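We use cookies to make this site work and to remember your settings. By continuing to browse you agree to our Cookie Policy.

Curklow library gets its plugs back, and then some

Last updated: 31 May 2020

284 shares | 17 comments

If you've ever fought a stranger for the one outlet behind the large-print shelf at Curklow library, I have very good news for you. The work room is getting power strips at every table! I went over for a look this week while the doors are still closed to the public, and I came away far more excited about electrical sockets than I expected to be at my age.

The work room, for anyone who hasn't used it, is the long one at the back that used to hold the bound newspapers. It's been a study space for years, and a pretty good one (nice windows, terrible radiator), but it was wired back when people came to the library with a pencil. There were two wall outlets for the whole room. One of them had a piece of tape over it that had been there so long it had gone shiny. So everybody crowded down at the other end, cords all over the carpet, and if you got there after ten you were out of luck and working on whatever battery you'd brought from home.

Rhys Mudgway runs the building and has been grumbling about that room for as long as I've known him. The original plan was to do the whole thing in April with people still coming and going, one table at a time, with a lot of signs. Then the library closed, and he decided they might as well empty the place and get on with it. The carpet's been cleaned too, and you wouldn't believe the color of it. I always thought it was brown. It's green.

The tables are new to the room but not brand new. They came over from the old Filtel offices on Wakcombe Road, which had been sitting in storage since Filtel moved out, and the library got 30 of them for the cost of a truck. They're white on top, and after the old dark ones it's like somebody turned up the lights. Not all of them fit, so the extras have gone to the children's section and the meeting room upstairs.

Each work table gets its own power strip, and there's enough cord to reach the new floor outlets without anybody having to step over it. Rhys let me have a good long look at one before it gets fixed down. They're white as well, so they don't jump out at you on the tabletop, and they have a couple of round buttons at one side of the sockets.
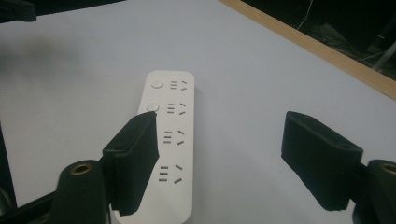 What you can plug in

The sockets are the kind with several sets of slots in each one, so they should take more than one style of plug. I was pleased about this on behalf of my neighbor, who has been carrying a bag of adapters around ever since she moved here and has lost most of them in that very library. Rhys would still like people to check the label on their charger first, and if you're not sure, ask at the desk before you push anything in. He'd also like it known that the strips are for laptops, phones and tablets. No kettles. I laughed, and he didn't, so I think there must be a story there.

There's to be no daisy-chaining either, meaning you can't plug your own strip into the library's strip and then run the whole study group off it. The wiring was done by Hedegaard, the electrical firm over by the bus station, and they'll be back to look everything over before the room opens.

What it cost

The bill for the power side of things is $3000, covering the floor outlets, the strips and the labor. That came out of the building budget, with a bit of help from the spring book sale, which went ahead just before everything shut. I bought a gardening encyclopedia at that sale with half the tomato section missing, so I'm counting myself as a contributor.

The chairs are the same old chairs. I did ask! Rhys says they're next on the list, but it's a long list and the roof is on it.

When you can use it

No opening date yet, and Rhys wouldn't be pushed into guessing one. When the room does open there will be fewer seats out than it can hold, and they'll be spaced well apart, so the plan is to book a table by phone for a couple of hours at a time. The old room could seat 68 if everybody breathed in. It won't be anything like that to begin with.

In the meantime the book drop is open again around the side, and you can still call the desk in the mornings to renew things or ask a question. If you've had something out since before the closure, don't panic, there are no fines running. And if you happen to be the person who left a long gray laptop cord and a single glove under the radiator, they found both when they lifted the old tables out, and they're in the office with your name not on them. Describe the glove and they're yours.

I'll go back for another look once the tables are set out and the strips are all fixed in place. I've already picked my seat, second from the window, and I'm not telling you which window.

17 comments | Share this story

Get Curklow news in your inbox. Enter your email address to sign up for our free newsletter. You can unsubscribe at any time.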